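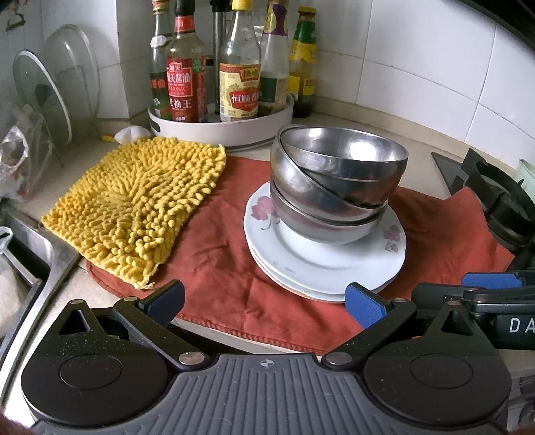 The Counter, and Other Unfinished Business

Gresura is a rental kitchen with a short counter, two people's worth of opinions and one good towel. We moved in with 800 pounds of belongings, most of it apparently soup-related, and this page keeps track of where it has all ended up. New entries go at the bottom whenever something finds a permanent home, so don't hold your breath.

The towel
Rust red, hemmed, never once flat. It goes down between the sink and the stove after dinner and serves as our entire drying department. The Kwan rack we were going to buy instead is still a bookmark.

The mitt
Mustard yellow and covered in noodles. It was bought for washing the car, then the car got wind of this and stayed dirty. The cuff is fraying, which I choose to read as character.

The plates
White with pink flowers, gone faint. They came from the Clellness church sale in October for 400 cents, as the tag put it, and I paid in coins to match.

The bowls
Stainless steel, four of them, and they have never agreed to sit straight in one another. Stack them on the plates and they lean like commuters.

The turntable
Soy sauce, vinegar and friends, all on one round white lazy Susan. A full spin takes 2 seconds if you're careful and one bottle if you aren't. The bottle parked beside it is on the waiting list.

The lids
Glass, round, upright in the wire dish rack – the only things in this kitchen with good posture. The pots they belong to live in the Stinon cabinet, 60 inches up, behind the waffle iron.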